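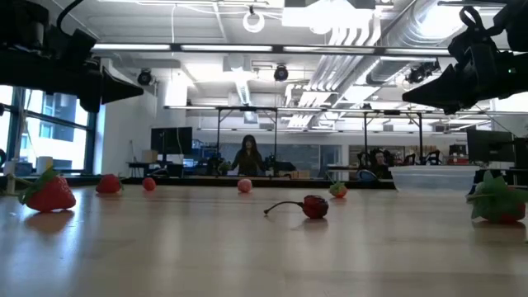 Fruit goes into the tub in order of weight, firmest first. Spread the pieces over the bench with space between them so each can be checked on its own. The strawberries still have their green caps; leave these on until serving.

Set the tub within reach. A Mostus tub with a rim up to 11 cm high suits a small batch – deeper ones crush the bottom layer.

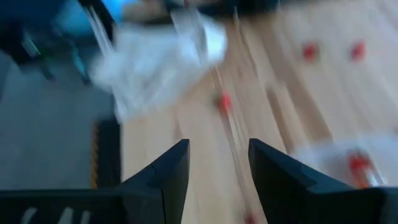
Lift each piece by the sides, hold it just over the rim and lower it. Do not drop it. Wipe the bench with a damp cloth before the next batch, then label the lid.

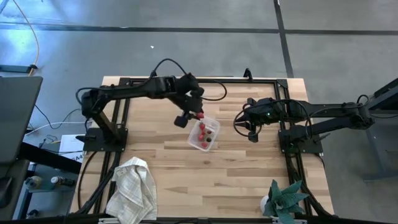

Fig. 3. Strawberry-like piece held over the tub.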